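Cultured butter will not break, stays at whipped cream stage
posted by Quezada in Dairy and Preserving

I am making cultured butter from heavy cream in a stand mixer with the whisk attachment. Procedure: cream is cultured at room temperature for 19 hours with a mesophilic starter, then chilled to 50 °F and churned on medium speed. The first batch broke in 6 minutes. The last two went to stiff whipped cream and stayed there for more than twice that time. Same brand of cream, same bowl. The kitchen was warmer for the first batch (May, windows open). The mixer is a Bokico with a steel bowl.

Is the cream too cold, or is it overcultured? I would also like to know whether the stiff cream can be saved.

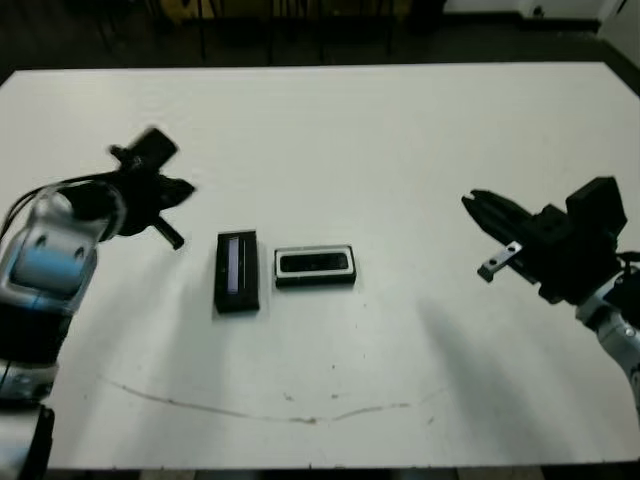
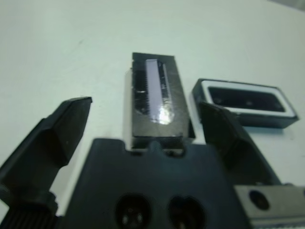
I am holding the stiff cream in the refrigerator until I decide what to do with it.

Lurier
Most likely temperature. Check the cream itself with a probe, in the center of the bowl, after one minute of mixing. A dial thermometer clipped to the refrigerator shelf tells you about the shelf. If the bowl was also chilled, the cream can start several degrees lower than you think, and hard fat globules hold air instead of clumping.

Cultured cream is usually churned between 50 and 60 °F. You are at the bottom of that range. Try 56 next time.

For the batch you have: let it stand on the counter until the probe reads 58, then restart at medium. Drop to low when the color turns yellow and the texture looks grainy. Cover the bowl with a towel at that point, the buttermilk separates suddenly and will splash. Drain, knead under cold water until the water runs clear, then salt by weight. I use 1.5 percent of the finished butter.

Overculturing would give you a sharp taste. It does not normally stop the cream from breaking.

Seletti
check the label for carrageenan or gellan. some cream has it and it takes forever. also dont fill the bowl more than a third

Quezada
Label lists cream and gellan gum. I had not looked. The first batch was the same brand but a different carton size, so it may not have had the gum. Bowl was half full. I will warm the current batch to 58 as described and buy cream without stabilizer for the next one.

Lurier
Stabilized cream will still break in most cases. Expect a longer churn and a cloudier buttermilk. Rinse one extra time, as buttermilk left in the butter shortens how long it keeps.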